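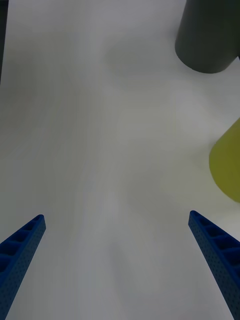

## Second Leg

Neville Clegg had picked the same eleven for three games running and on Saturday he changed it. He left out Molefe.

He told him in the corridor outside the physio's room, at ten past one, with the kit man going past them carrying a crate of water.

"You're on the bench," he said. "I want Ledesma through the middle."

Johannes Molefe was 34 and had scored in the first leg. He looked at the floor for a bit.

"Is it my knee?"

"It's their centre halves. They're slow on the turn and Horacio's quick."

"All right," Molefe said, and went in to get strapped up.

Sekness Town were a goal ahead from the first leg at Painemal. One goal wasn't much. Clegg had been up by two in a play-off before, with another club, and had driven home that night with the radio off.

Jeanie Tennant, his assistant, had the team sheet on her knee in the office. She had already written Molefe's name in and had to cross it out.

"You could've told me first," she said.

"I only made my mind up in the car."

"He'll sulk."

"He won't."

She wrote it out again on a clean sheet and took it down to the referee.

Painemal scored after 14 minutes, from a corner that should have been a goal kick. The away end made a lot of noise about it. Ledesma ran and ran, and he did get behind them twice, but the first time he hit the side netting and the second time he was flagged. At half-time it was level on aggregate and the dressing room was quiet.

Clegg said what he had to say about the corner. Then he told the full backs to push up and sat down next to Ledesma.

"Keep going," he said. "They've had enough of you."

"My legs have had enough of me."

"Give me twenty more."

He gave him nearly thirty. In the 74th minute the board went up and Molefe came on, and Ledesma walked off the far side and round behind the goal, clapping the home end with his hands over his head.

The centre halves were tired by then. One of them had cramp and was standing on the edge of his own box, bent over, when the throw came in. Molefe took it on his chest with his back to goal and laid it off. Plisine, the young winger, hit it first time and it went in off the post.

There were 4 minutes added. Tennant shouted at everyone, including the ball boys.

Afterwards Olga Medina from the local paper caught Clegg by the tunnel and asked if leaving Molefe out had been a gamble.

"I picked a team," he said. "Then I picked a sub."

"Will he start the final?"

"Ask me on the day."

Molefe was sitting on the treatment table when Clegg went in, with ice on the knee and one boot still on.

"Tell me before the car next time," he said.

Clegg said he would, and went to look for his coat.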